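Shared workshop in Wirkdale gets its gripper going

WIRKDALE — If you have walked past the old Pretorius building on a September evening and wondered why the lights are still on, the answer is a homemade robot arm called Plida and the cheerful crowd of people who can't seem to leave it alone.

Plida is the work of the Esero shared workshop, where members pay $30 a month for a bench, a key and the use of more tools than most of us could name. The arm began last winter as a drawing by Anel Modise, who repaired sewing machines for years before she took up electronics, and who will happily talk you through every bolt of it (set aside an hour, and accept the tea when it's offered).

The plan is a simple one, at least on paper. Members carry a gripper in the hand and do everyday jobs with it, such as picking up a cup or folding a towel, while a small camera on the tool records how it went. Those recordings are then used to teach the arm to do the same job by itself. So far the group has saved 1,855 of them, and Modise says the early ones are mostly a record of people learning to slow down.

"You think you know how you pick up a cup," she said. "Then you watch yourself do it, and you want to apologize to the cup."

The whole build has been paid for out of membership money and a bake sale, which did so well that there is talk of another. The motors were bought secondhand, and 3 of them had to be taken apart and cleaned before they would turn at all.

Visitors are welcome on open evenings, which start at 7 and tend to run on until the last person remembers supper. There is room for 30, children included, and anyone who would like a turn with the gripper need only ask at the front bench — no experience wanted, though sleeves that roll up are a help. 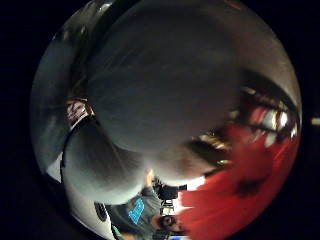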